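The Udska Carpet

I should say straight off that I only went into Kurup's for a kettle. Fifty quid in my purse, rain down my neck, and there was Edileuza Fagundes behind the till, eating crisps and looking at me as if I'd come to sell her something.

"You're Guadalupe's niece," she said.

Well, I was – I am – and in our town that's as good as a confession. My aunt, Guadalupe Bautista, had owed that shop money for 4 years, over a carpet she swore had come from Udska and Edileuza swore had come from the back of a van.

"A hundred and seventy," said Edileuza. "Plus the underlay."

I told her I'd never even stood on the thing (a lie, I learned to walk on it!) and she laughed so hard she had to put the crisps down. Then she made me tea, in a kettle I wasn't allowed to buy, and told me the two of them used to go dancing at the Sonetti every July until my aunt borrowed a pair of green shoes and came home in somebody else's.

"So it's the shoes," I said.

"It's the carpet," said Edileuza. But she'd gone pink.

I walked home without a kettle and rang my aunt from the hall, still in my wet coat, dripping all over the boards.
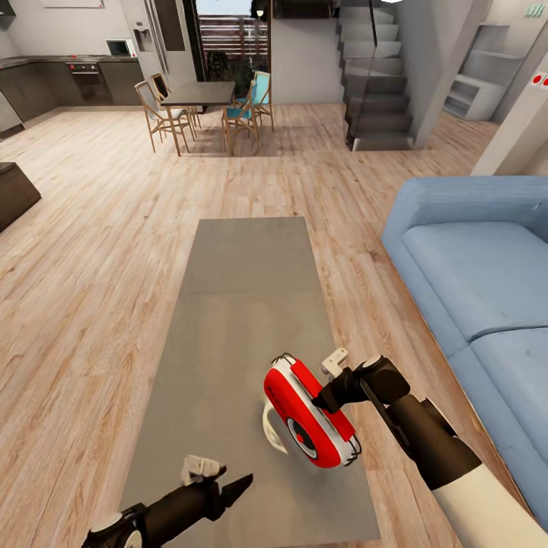

What my aunt said

"Green? They were blue," she said, and I heard her put the phone down on the table and go upstairs. Wardrobe doors, a good bit of swearing, something heavy going over. I waited. My tea would have been cold by then, if I'd had a kettle.

When she came back she was out of breath.

"Ask her what size she is now," she said.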